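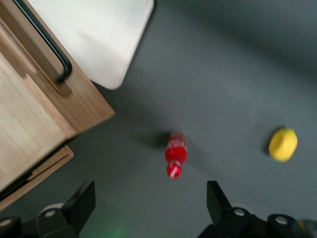
Attachment 1: cabinet with black bar handle, red bottle on the gray surface

Ticket 1457
Product: Gilska base cabinet, light wood
Sold by: Coppens
Status: Open
Category: Handle / hardware

Customer reports that the bar handle turns in its holes when the door is pulled. Cabinet was put together in February. Both screws were tightened and worked free again after 9 days.

Handle is a Podo, bought separately. Hole spacing on the box is 125 mm. Customer asks if the screws in the bag are too short for this door.

Reply 1, support
Please remove one screw and measure it without the head. Do not use glue in the holes.

Reply 2, customer
Measured. The thread only goes 2 mm into the handle.

Reply 3, support
Too short. Longer screws and washers requested from Drilleck. Leave the handle on but open the door by its edge until they arrive.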